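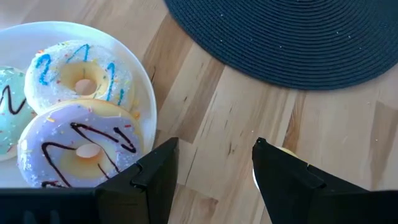

*Figure 1. Beignets glacés sur assiette blanche : glaçage blanc à zigzags bleus, glaçage lavande à filets brun foncé.*

## 3. Étude du nappage

Le projet Clulari porte sur la présentation des beignets vendus à la pièce pendant la pause du matin. Le groupe a travaillé en cuisine pédagogique en janvier, avec la recette de pâte levée fournie par l'atelier Bomeck.

### 3.1 Choix des décors

Sept décors ont été testés. Trois sont visibles sur la figure 1. Sur le beignet blanc, les vermicelles de couleur ont été posés juste après le glaçage. Pour le lavande, le filet a été tracé à la poche, en allers-retours d'un bord à l'autre.

### 3.2 Observations

- Un glaçage trop fluide coule sur les côtés et se fixe mal.
- Le filet foncé se lit mieux que le bleu à distance de comptoir.
- Servis en se chevauchant, les beignets marquent leur glaçage au point de contact. L'assiette Skavmont de petit diamètre ne convient donc pas au-delà de deux pièces.

### 3.3 Questionnaire

Nous avons recueilli 393 réponses. Le décor lavande arrive en tête, devant le blanc. Plusieurs personnes ont demandé une version sans vermicelles, que nous n'avons pas eu le temps de préparer.

Reste à refaire l'essai de tenue du glaçage après deux heures à température ambiante.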